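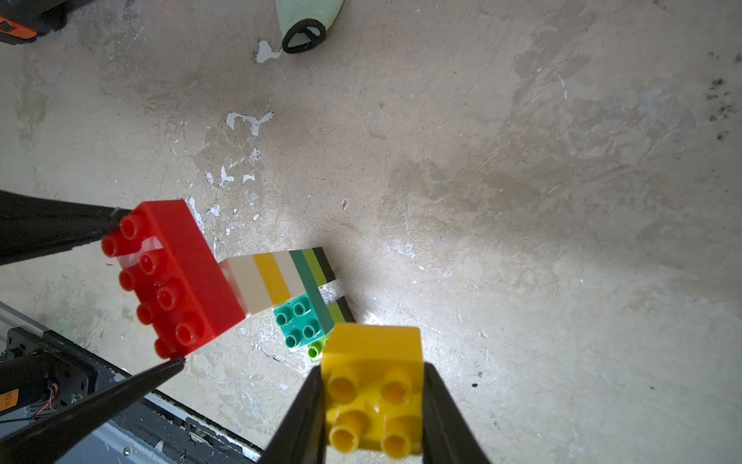
Clikus Shortage Notices: data card

Clikus is a table of public notices about supply shortages: port closures, fuel rationing, export bans, grain and fertiliser limits, and poultry culls that affect egg supply. Each row is one notice from a government body, port authority or wholesaler.

Maintained by Duygu Keskin and Poul Arnardóttir. Hosted by Etell.

Contents

notices.csv has 13 columns. The ones most people want are issued, region, commodity, severity and source_text. Severity runs from 1 to 7, where 7 means supply has stopped altogether. Blank severity means the notice was too vague to score. Please don't treat blanks as zero.

regions.csv maps the region codes to plain names. Disputed borders follow whatever the issuing body wrote.

Labelling

Duygu and Poul scored every notice separately. Where their scores were 2 or more apart, they reread the source and agreed on a value. The earlier scores are kept in score_a and score_b.
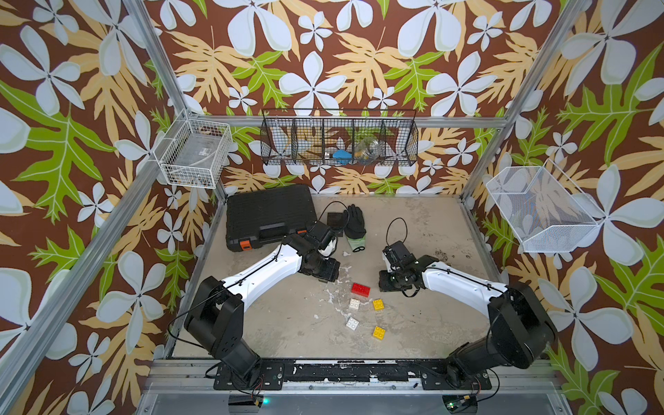 Notices longer than 300 words were trimmed to the part that deals with supply. The Zernow import still has some untrimmed text, mostly in the fertiliser rows.

Known problems

Coverage leans heavily towards bodies that publish in English. Wartime notices are often withdrawn or edited without a date, so issued may be the date of a later version. A rise in rows doesn't mean a rise in shortages, as some ports began posting notices only recently.

Updates

New rows are added on Sunday evening. Corrections go in the same file with the old value moved to the notes column.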